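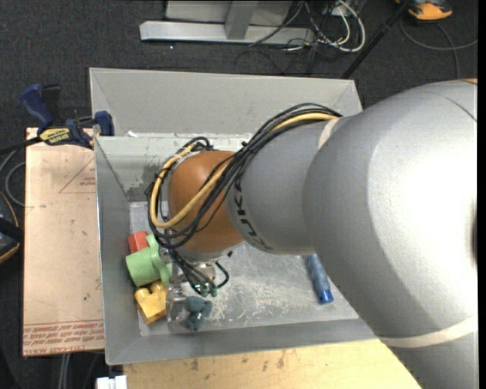 # Jullden 30 Dry Storage Bin

The Jullden 30 is back in stock for September 2021, and we're so glad to see it again! It's the bin we keep our own bread flour in, and it went missing from the shop for most of August while Wollusholm moved their lid supply to a new maker.

If you bake a lot, you know the trouble with big bags of flour. They slump, they tear, and the paper never folds back the way it did the first time. The Jullden takes a full 30-pound bag with room left at the top for a scoop, and the lid goes on with one hand – handy when the other one is covered in dough.

## What changed this time

The old lid had a clip at each end. The new one turns and locks, with a soft gray seal that pulls out for washing. Rhys McAlister, who tests most of our kitchen stock, left one packed with rye through the whole humid stretch last month and the flour still poured like it should. He wants it noted that he liked the old clips better. (He's outvoted.)

The body is the same as before, so if you have an older Jullden with a cracked lid, the new lid fits straight on. We sell those separately.

## Details

- Holds: 30 lb of flour, a bit more of rice or sugar
- Height with lid: 16 inches
- Body: food-safe white plastic, straight sides
- Lid: turn-and-lock, removable seal
- Stacks: up to 3 high when full
- Washing: body and lid by hand, seal on the top rack

## What goes with it

The Flirkix scoop hangs inside on the small hook under the lid. It's sold on its own and it's a great scoop even if you never buy the bin, with a flat front edge that gets right down into the corners. The Crichton wheeled base also fits, and I'd really suggest it if your bin lives under a counter, as a full one is a lot to drag out every morning! The base has 3 locking wheels and one that rolls free.

## Caring for it

Wash the bin before you fill it the first time and let it air dry overnight with the lid off. Don't use a scouring pad on the inside. Scratches hold on to old flour and that's where stale smells start. A spoonful of baking soda in warm water takes care of anything that lingers, even cumin.

The seal should be replaced every couple of years if you open the bin daily. Spares come in packs of two, and they fit the smaller Jullden too.

Orders for more than one bin ship in separate boxes, so they may turn up on different days.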